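桌下理线：一个下午能做完的事，我拖到了一月

每张办公桌底下都住着一团线。平时相安无事，直到你想拔掉其中一根，才发现它们早已结为亲家。

需要的东西：魔术贴扎带一卷，标签纸，一块带开关的插排，螺丝刀。塑料扎带请放回抽屉，剪它的时候很容易连网线一起剪了，这条经验值一根网线的钱。

第一步，关机，断电，把线全拔下来。拔之前先在两头各贴一张标签，写清楚是谁的。别写“黑线”，全都是黑线。

第二步，淘汰。凡是两头都没接东西的，请它离开。我清出4根，其中一根属于一台早就送人的打印机。

第三步，量长度。线从设备到插座，留出大约30厘米余量就够，多的绕成圈，用魔术贴松松捆住。捆得像粽子的，下次换显示器时会恨自己。

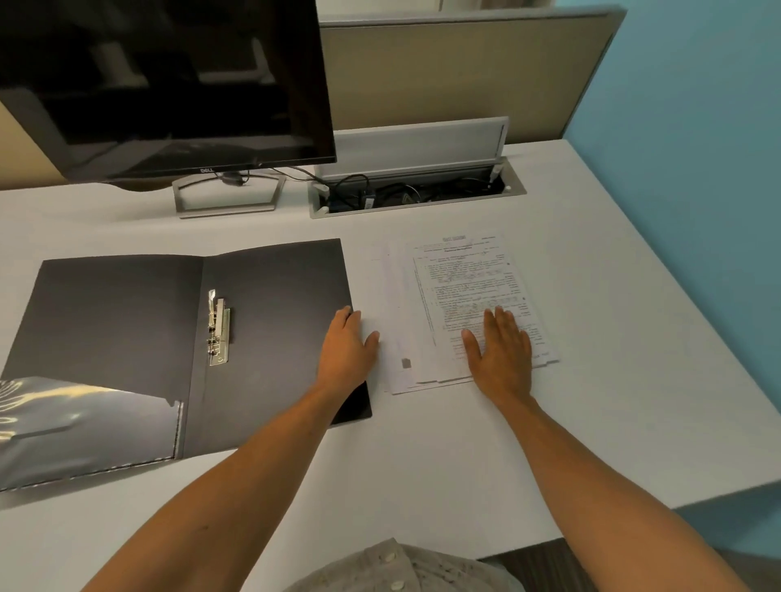
嵌入式线盒，翻盖打开时

第四步，决定线往哪儿走。桌面有线盒的，常用接口放盒里，电源适配器尽量挪到桌下的线槽，适配器会发热，别让它们挤着睡。没有线盒的，在桌板背面装一条线槽，螺丝先比一下桌板厚度再拧。同事Chantal Friesen没比，她的桌面如今有3个小尖。

第五步，升降桌要升到最高再试一遍，看有没有哪根线绷直了。

最后拍张照存手机里。半年后线团会长回来，到时候好歹知道它年轻时的样子。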